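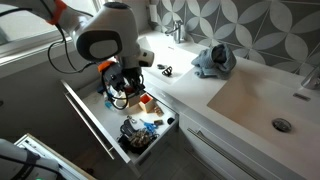
Morkum 300 Portable Ice Resurfacer

The Morkum 300 is a walk-behind resurfacer for backyard rinks, school rinks and small community sheets. It lays a thin, even coat of water over the ice and fills skate cuts and shallow ruts in a single pass. One adult can fill, move and operate the unit without assistance.

Construction

The tank is mounted on a welded steel frame with two pneumatic tires. A brass gate valve controls flow to the spreader pipe, and a weighted cloth trails behind the pipe to smooth the water as it is laid down. The handle adjusts to three heights and folds flat for storage. All hoses and fittings may be replaced with ordinary hand tools.

Water Supply

The tank may be filled from any outdoor spigot or utility sink with a standard garden hose connection. Hot water is recommended for finish coats — it bonds better with the existing sheet and leaves fewer air bubbles. Cold water is suitable for building up a new base. Do not fill the tank with water from a pond or stream unless the inline strainer is installed.

Specifications

Model: Morkum 300
Spreader width: 36 inches
Tank capacity: 12 gallons
Valve: brass, gate type
Tires: pneumatic, two
Cloth: felt-backed, machine washable
Price, standard unit: $1,297
Price, with Drondow insulated tank jacket and spare cloth: $1,927

Operation

1. Scrape or shovel the sheet and remove all loose snow.
2. Fill the tank with the valve closed.
3. Begin at the boards and open the valve to the second mark.
4. Walk at a steady pace, overlapping each pass by the width of one hand.
5. Close the valve before turning.
6. Drain the tank and pipe completely after each use. Water left in the pipe will freeze and may split the fittings.

Ice should be at least four inches thick over its full area before the unit is used on a pond. Purchasers remain responsible for measuring ice thickness.

Warranty and Service

The frame and tank are covered for three years from the date of purchase. Valves, tires and cloths are covered for one season. Damage caused by freezing is excluded. Warranty claims should be sent to Darlene MacPherson, Customer Service, with a copy of the original receipt.

Ordering

Prices are effective May 1, 2018. Orders placed before the end of summer ship in the fall. Orders received in January are filled as stock allows, and delivery dates cannot be guaranteed. Replacement cloths and strainers are sold separately under the Dornik name.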